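Workshop > Shed Notes > FAQ

Extension leads, cables and cords: your questions answered

Last updated: November

I get a steady trickle of emails on this stuff, mostly from people setting up a shed or garage for the first time, so I've put my usual answers in one spot.
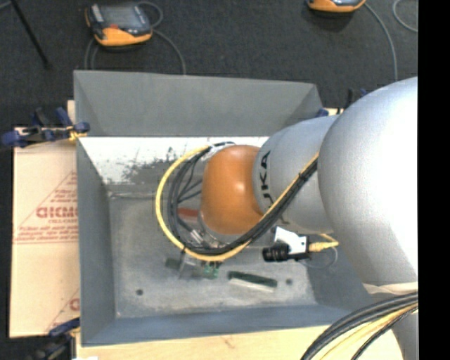
How should I coil a long lead?

Over-under, every time. One loop goes over the natural way, the next gets a half twist so it tucks under, and you keep alternating till you run out of lead. It feels clumsy for the first few goes and then your hands just do it. The payoff is a cable you can chuck across the yard and it lands more or less straight. Please don't wrap it round your elbow! That puts a twist in every turn, and after a year or two the lead starts to corkscrew and never wants to lie flat again.

My lead is already full of kinks. Is it cooked?

Probably not, if the sheath is sound. Lay it out on warm concrete on a sunny arvo, unplugged at both ends, and leave it for a couple of hours. Then walk the length of it with the cable running through your hand, letting the twist spin out the far end. Coil it properly straight after. I rescued an old yellow one this way that I'd been swearing at since we moved to Prellaleck.

If you find a nick, a bulge or any bare colour showing, that's a different story. Chuck it, or take it to a sparky. No electrical tape, please.

Do I need to unroll the whole lead off the reel?

For a phone charger or a radio, I wouldn't lose sleep. For a heater, a saw or a compressor, yes, pull the lot off. Cable wound tight on a drum can't shed its heat, and I've felt one get properly hot through the plastic with a fan heater on the end of it. Most reels have two ratings on the label, one wound and one unwound, and it's worth reading them before you plug in anything hungry.

Can I plug one lead into another?

You can, but I try not to. Every join is a spot for dust, water and a loose fit, and the extra length drops the voltage at the tool. My mitre saw sulks on anything too long. One lead of the right length and a decent thickness beats a daisy chain, and it's far less annoying to pack up.

What do you hang yours on?

I've tried plenty. Skinny nails are awful because they put a sharp bend in the top of every coil. I now use the wide Divanen hooks — the fat curved ones, with a lip at the front — and I've got 16 of them along the back wall. They're dearer than a bag of nails but the leads keep their shape. Before that I had a row of cut-down paint tins screwed to a board, which worked fine and cost me nothing, so start there if money's tight.

Velcro ties or rope?

Velcro on the light stuff, a short bit of sash cord on the heavy leads. I fix the tie to the cable near the plug end so it can't wander off. Cable ties are no good for this, they bite in and then you nick the sheath cutting them off (ask me how I know).

How do I stop cables dragging where a tool moves about?

Leave slack, and leave it in a generous loop. Most of the damage I see is right beside the plug or where the cord enters the tool, as that's where all the bending happens. A big easy curve spreads it out. Over my bench I've got a spring balancer and a couple of soft loops holding the sander cord up out of the way, and it's lasted 7 years without a split.

Which way do you label them?

Coloured tape at both ends, same colour each end, with the length written on it in paint marker. Both ends matters! You'll be holding the wrong one otherwise.

Do you sell leads, or can you recommend a shop?

I don't sell anything, sorry. I buy mine from Paredes, the trade counter near the roundabout, and they'll happily let you feel the cable before you pay. If it's stiff as fencing wire in the shop, it'll be worse in July.

Should I get them tested?

If it's a work site, there are rules and you need to follow whatever applies where you are. At home I give everything a slow look over at the start of winter, and I run the whole shed off a safety switch, with its test button pressed regularly. Any doubts about the wiring behind the wall, ring a licensed electrician.

Why is the page called Elis?

It's not, that's just the name of the shed. It was painted over the door when we bought the place and I've never had the heart to sand it off.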